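Foro de técnica escénica > Sonido > Directo
Tema: Chasquidos en los retornos al cambiar de monólogo a banda (Sala Prelari)

edem_abubakari
Mensajes: 9

Buenas. Llevo el sonido de Obura, un espectáculo mensual de variedades en la Sala Prelari, aforo 500. Formato fijo: presentador con diadema, dos monólogos, entrevista en sofá, banda residente y subasta benéfica al final. Desde mayo tengo chasquidos en las cuñas, siempre en el paso del monólogo a la banda. En PA no se oyen, o muy poco.

Equipo: mesa Rokley de 16 canales, cajetín de escenario a la derecha, inalámbricos Prisside para voces, envíos a cuñas por auxiliar pre-fader. La banda ocupa los canales 7 al 16. El cambio lo hago por escena, con el telón corto bajado, y dura lo que dura la cuña de vídeo del patrocinador.

Ya he probado:
- cambiar el cable de las cuñas
- actualizar la mesa
- mover la antena del receptor
- poner otra petaca al presentador

Todo igual. ¿Por dónde seguiríais?

hala_radwan
Moderadora

Falta un dato: si el chasquido sale en el instante en que disparas la escena o un poco después, cuando los músicos ya están entrando. Son dos averías distintas. La primera es de mesa (phantom o mutes que no están en recall seguro). La segunda es mecánica.

edem_abubakari

Después. Disparo la escena, silencio, entra el batería y ahí empieza. No es un golpe, son tres o cuatro chasquidos irregulares y luego nada hasta el siguiente cambio.

hala_radwan
Moderadora

Entonces mira el cajetín y la manguera antes que nada.
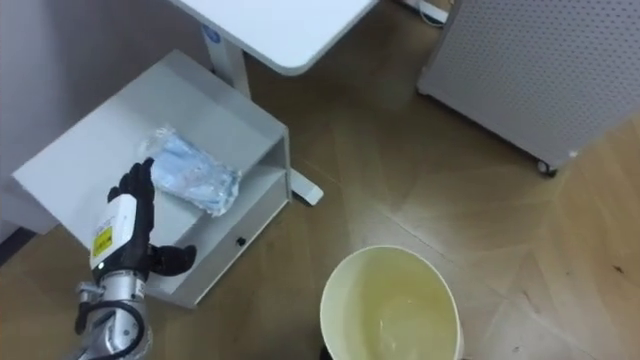

Un chasquido irregular en una línea balanceada suele venir de una malla que abre y cierra, y la malla se fatiga siempre en el mismo sitio, a la salida del conector. El remedio es que el tirón no llegue nunca a la soldadura. Fíjate en el cable negro: da la vuelta junto al antebrazo, y una abrazadera metálica pequeña sujeta parte del cableado contra el brazo. En tu manguera quiero lo mismo: bucle holgado antes del cajetín y sujeción a algo rígido, nunca al propio conector. Si el batería pisa la manguera al entrar y no hay sujeción, el esfuerzo se lo lleva el XLR.

Prueba en frío: escena de banda cargada, cuñas a nivel de ensayo, una persona moviendo cada conector y otra mirando los medidores en PFL. Anota canal y amplitud.

erhan.karabulut

No comparto el orden. Con los retornos pre-fader y el PA limpio yo revisaría primero los auxiliares. Si el canal tuviera la malla rota se oiría también en PA, salvo que el fader estuviera abajo. Y si la escena sube los faders con fundido largo, ahí tienes la explicación entera: el ruido está en la entrada, la cuña lo recibe desde el primer momento y el PA todavía no.

hala_radwan
Moderadora

Eso confirma que el ruido está en la entrada. No veo el desacuerdo.

erhan.karabulut

El desacuerdo es que él no ha dicho que haya fundido. Sin fundido, la entrada queda descartada y hay que irse a las salidas. Edem, ¿qué tiempo de transición tiene esa escena?

edem_abubakari

Hay fundido, sí. Lo puse para que la banda no entrara de golpe debajo de la voz del presentador. Lo compruebo esta tarde y pongo el valor exacto.

Otra cosa: en los monólogos usamos un pie de micro recto con base redonda y se queda conectado durante el cambio. Lo retira regiduría.
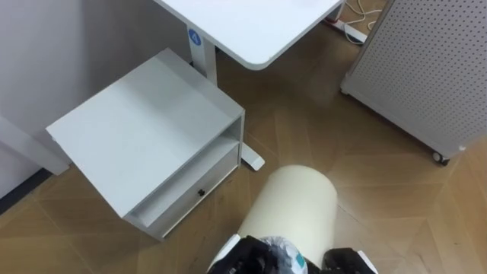
Pegatina azul con el 4 en lo alto de la pata.

morenike_onyeka

Pregunta por el pie: ¿lo retiran con el micro abierto? En mi sala tuvimos justo eso. El regidor desenchufaba en caliente porque el mute iba en la escena siguiente y la escena siguiente se disparaba con retraso.

De paso, numerad. Cada línea con el mismo número en los dos extremos, en el cajetín y en la hoja de patch. El número va donde se lea de pie, sin agacharse. Con poca luz de sala y un cambio corto, el que tiene que buscar el número acaba tirando del cable equivocado.

edem_abubakari

El pie va por el canal 7, que luego pasa a ser caja de la batería. El técnico de escenario repatchea en el cajetín durante el cambio. Supongo que ahora vais a decir que eso está mal.

hala_radwan
Moderadora

Está mal. Tienes un conector que se enchufa y desenchufa en cada función, con la escena de banda ya cargada y el auxiliar pre-fader abierto. Ahí están los chasquidos y ahí está la fatiga de la malla.

erhan.karabulut

De acuerdo con esto último. Retiro lo de las salidas mientras no se arregle el patch.

Un matiz: con 16 entradas y esa banda no le sobra ninguna. Que pase el pie de monólogo a inalámbrico de mano y deje la caja fija en el 7. El receptor puede entrar por línea en la mesa si la Rokley es la versión con retornos estéreo traseros.

edem_abubakari

Es esa versión, sí. Los retornos traseros están libres. Lo que no tengo es previo en ellos, solo recorte.

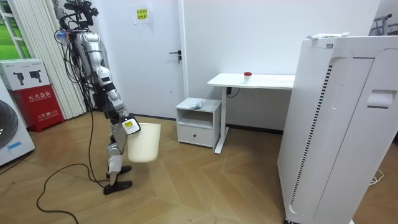
Gyu-bin Seok entra para decir que no hace falta previo si el receptor saca nivel de línea, y que en los Prisside se cambia con el conmutador trasero, el pequeño que casi siempre está en posición de micro. Pide que se haga el ajuste con el canal muteado y que se revise después el paso bajo, que en esos retornos no existe y obliga a filtrar desde el grupo. También avisa de que los cómicos que juegan con el pie van a protestar: un inalámbrico en pinza se sale con más facilidad que un cable.

morenike_onyeka

Lo de la pinza tiene arreglo con una de mordaza ancha. Lo de los cómicos, no. Tuve uno que exigía cable porque lo usaba en el número.

Yo no metería otro inalámbrico en una sala con pantalla LED sin hacer antes un barrido. Es cambiar un problema localizado por uno intermitente.

erhan.karabulut

Barrido con la pantalla encendida y con el contenido real, no con el negro. Y con la emisión en marcha si la hay.

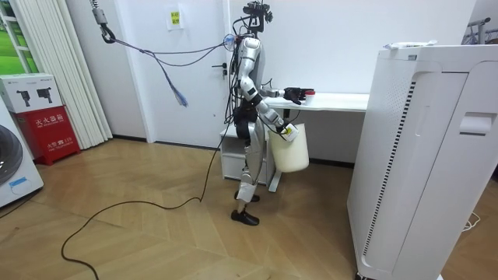 Vaso blanco de tapa roja justo encima del escritorio; en la otra pinza, el cubo.

edem_abubakari

Resultados de esta tarde:

- Fundido de la escena de banda: 9 segundos. Coincide con lo que decía Erhan, el PA no recibe nada útil mientras dura el repatch.
- Conector del 7 movido a mano: chasquido en todas las cuñas.
- Abierto el XLR de la manguera: malla con pocos hilos enteros. Rehecho.
- Los demás conectores, sin ruido.

He separado los mutes. Ahora hay una escena intermedia, con todo el grupo de banda cerrado, y la de banda la disparo cuando escenario me da el visto bueno por intercom. La manguera va sujeta a la pata de la tarima con bucle delante del cajetín.

El inalámbrico de mano lo dejo pendiente del barrido. De momento sigo repatcheando, pero con mute.

hala_radwan
Moderadora

Bien. Sigo pensando que la caja tiene que quedarse fija en su canal. Cambio el título a «[Localizado]» y no cierro el tema hasta que haya una función por medio.

morenike_onyeka

¿Puedes subir la hoja de patch cuando la tengas numerada? Me interesa ver cómo colocas la entrevista de sofá, que a mí me come dos entradas para cinco minutos de programa.

edem_abubakari

La subo. La entrevista va con las diademas del presentador y del primer cómico, que a esas alturas ya no actúa. Ninguna entrada extra.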